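**Colander**

A colander is a bowl- or basket-shaped kitchen utensil pierced with holes, used to drain water from cooked pasta, boiled vegetables, and washed fruit. The word comes from the Latin *colare*, "to strain." It differs from a sieve mainly in the size of its openings: a sieve has fine mesh, while a colander has larger holes set in a solid wall.

## Shape

Most colanders are round, with two handles and a foot that keeps the base clear of the sink. Oval models are also common. They suit narrow sinks and long foods such as asparagus, and they take up less room on a crowded counter. A raised rim stiffens the edge and gives the hands something to grip.
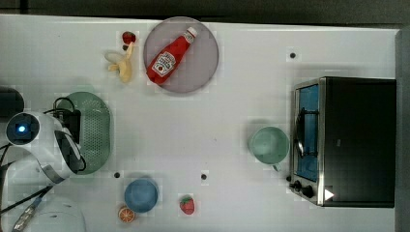 *Green oval colander with a smooth raised rim, on a white tabletop.*

## Perforations

Holes may be round, slotted, or star-shaped. Round ones are the easiest to form and to clean. They are often laid out in a grid or in staggered lines, broken up by plain bands that add strength to the wall. Small holes hold back rice and lentils but drain slowly. Large holes drain fast and let small pasta shapes slip through.

The number of holes varies widely. A small berry basket may have around 1000, and a large catering model can have more than 2000. 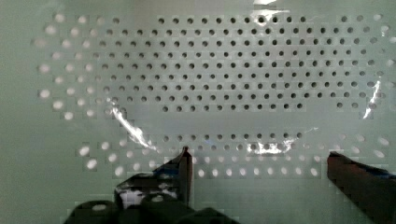
*Rows of small round holes, with a solid band between the upper and lower groups.*

## Materials

Colanders are made of stainless steel, enameled steel, aluminum, plastic, ceramic, and silicone. Metal stands up to boiling water and heavy use — it also dents. Plastic is light and cheap but can warp if left against a hot pan. Ceramic colanders are usually kept for berries and can double as serving dishes. Collapsible silicone models fold nearly flat for storage.
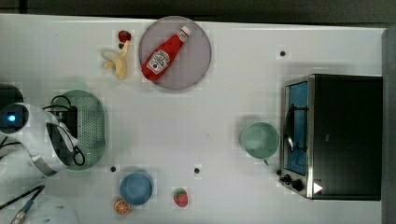 Color has little effect on use. Enameled colanders were long sold in white or cream with a contrasting edge, and plastic ones come in almost any shade.

## In play sets

Because it has no blade or moving parts, the colander is a usual item in toy kitchens, where it serves for pretend washing and draining.

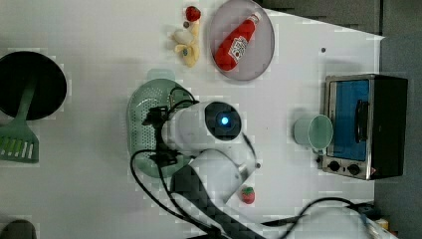

Play sets often mix full-size utensils with imitation food. Toy fruit is the most common filling, and many pieces are modeled as if ready to eat. A banana may be shown partly peeled with its white interior exposed, and a strawberry usually keeps its green cap. Small fruits of this kind can be tipped into the basket and shaken about without rolling away.

## Care

Holes clog with starch if a colander is left to dry after draining pasta. Rinsing from the outside pushes trapped bits back through the wall, and a stiff brush clears the rest. Enamel should be checked for chips, where rust can start.

## See also

- Sieve
- Salad spinner
- Slotted spoon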